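Groltton Two-Arm Teaching Station
Equipment page, Manipulation Products

Overview

The Groltton Two-Arm Teaching Station allows an operator to show a robot a task by remote control and to save each showing as a recorded demonstration. It is intended for laboratories, technical colleges and company training departments that need good examples of everyday handling work. The operator does not write a program. The operator moves a pair of hand controls, the arms on the table follow, and the station stores the arm positions, the gripper openings and the camera views on a single clock.

The reference task supplied with the station is bag packing. It was chosen because it combines soft material with rigid items, and because small errors in grip show up early. A food container must be held firmly enough to travel, yet without bending the lid or forcing the latch.
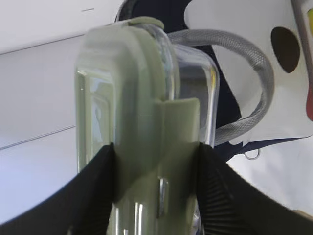
Grip force is set at the hand control by a spring-loaded trigger. The trigger has an adjustable stop, and the setting is saved with every demonstration, so that a supervisor may later compare operators who worked with different stops. Left-handed operators may exchange the two triggers without tools. The exchange must be confirmed in the Andow recording software before a session is opened.

Recording and review

Andow is the recording and review software delivered with each station. A session consists of one task, one operator and any number of demonstrations. The operator starts and ends each demonstration with a foot pedal. Demonstrations may be marked Keep, Repeat or Discard, and a short written note may be attached. Discarded material is held until the session is closed and may be restored up to that point.

Wrist views and table views are played back side by side. Reviewers are advised to begin with the table view when judging the path of the arms and to turn to the wrist view when judging contact. Zippers, cords and handles deserve particular attention, as the arm may be well placed while the fingers are not.
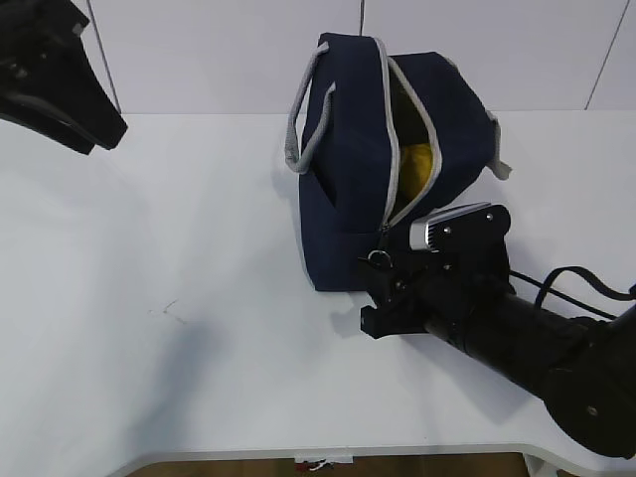 Afroza Sarkar wrote to us that the zipper work took her new operators longer to learn than any other part of the course, and that she now has them practice the pull with one arm while the other stays parked. She asked that the parked arm be locked in software during such practice. The lock has been included in Andow since December and is found under Session, Arm Control.

Operator training

Each station includes a training course for two operators, held at the customer's site. The course covers safe starting and stopping, use of the hand controls, the reference task, and the review of recorded material. An operator is considered ready when 100 demonstrations of the reference task have been marked Keep by a reviewer. Customers may set a different standard for their own tasks.

Operators should work in short periods and rest their hands between them. A tired operator tends to close the gripper too early, and the habit carries over into the recorded examples. 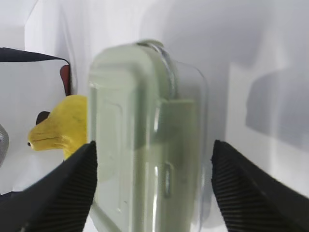
Wrist view: food container between the gripper fingers.

Ribbed finger pads are standard. Pads should be wiped with a damp cloth at the end of the day and replaced when the ribs are worn. Replacement pads are sold in packs of 5 under the Beaudoin accessory line, which also includes trigger springs, pedal covers and cable ties.

Site requirements

The station requires a level table with a matte top, even lighting, and a clear space on the operator's side. Cables must be given enough slack for the full reach of each arm. The emergency stop must be within reach of the operator and of any second person present. No one may place a hand on the table while the arms are enabled.
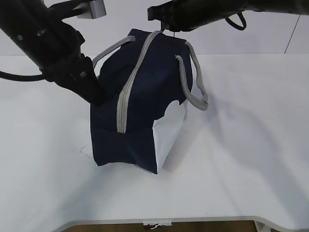

Groltton Equipment Catalog, page 2
Revised 23 Feb 2019

Two-arm work

Handling a soft bag with both arms calls for steady, matched movement. When one arm rises faster than the other, the fabric twists and the contents may shift. The Ellen hand controls include an optional matching mode, in which the slower hand sets the speed of both arms. Matching mode is recorded as part of the demonstration and is shown in Andow as a blue bar below the timeline.

Ordering

Stations are built to order. Requests should state the intended task, the table size and the number of operators to be trained. Finger pads and other Beaudoin accessories may be ordered separately through the parts desk.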